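Jarnine Charters - progress report to Paredes Fund
Second period of the sport fishing start-up grant
May 18, 2026

Quick one, boat goes out again at first light and I want this sent before then. Full accounts attached separately, this is just the where-are-we.

Trips

Ran 30 trips this period. Target in the grant letter was the same so we're on it. Most were half days for striped bass off the north jetty and the two reefs past it. Full days were slower to sell. People like the idea of tuna until they see how far the run is. We've moved the full day price down a little and added lunch, bookings picked up after that but too early to say much.

Lost a run of days to wind in the middle of the period. Refunded everyone who asked, moved the rest. No complaints in writing. One group still waiting on a new date, that's on us, sorting it.

The boat

Nudo is running well. New fuel filters, new bilge pump, both from the maintenance line. The port side rod holders were loose all winter and finally got replaced, four of them, stainless. Trim tabs are sticking and need looking at, I've asked the yard for a price but they are flat out until the season settles. Not a safety thing. She passed inspection with one note about the age of the flares, new ones aboard the same afternoon.

Hull got scraped and painted in December as planned, came in under the quote, the difference went to the pump.

Beginner days

This was the part you asked about specifically. 59 people came on the beginner days against a target of 60. One short, a no show on the last morning who had paid so the money is right even if the count isn't. Mostly first timers. Format is an hour on the dock with knots, casting and how to handle a fish without hurting it or yourself, then out to the near reef for the rest of the morning. The dock hour should be longer. Everybody says so on the forms and they're right, we spend half the boat time untangling lines.

Loaner gear holding up ok. Three reels need service. We budgeted for cheap ones and got cheap ones, next time I'd rather buy fewer and better. Vamik Tackle gave us a trade discount on leaders and jigs and will do it again next season, which helps alot.

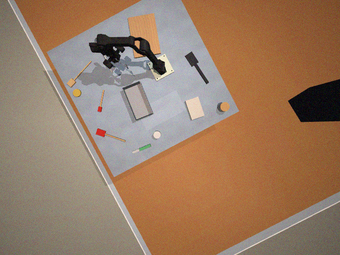
Catch and release numbers: 70 percent of bass went back, all of the undersized ones obviously plus a good share of keepers. We're logging length and release condition on every fish now. The log was patchy at the start of the period, wet paper mostly. Switched to a waterproof book and it's been complete from then on. Can send the pages if you want them.

Money

On budget overall. Fuel over, bait under, insurance as quoted. Dock fees go up next period, we had a letter from the marina, and I'd like to move what's left of the advertising line across to cover it. Need a yes or no from you on that before the next payment please.

Still to do

Trim tabs. Reel service. New date for the group that got blown off. Longer dock session, starting with the next begginer day. Website still shows the old full day price in one place, will fix.

Next report at the end of the season, sooner if the tabs turn out expensive.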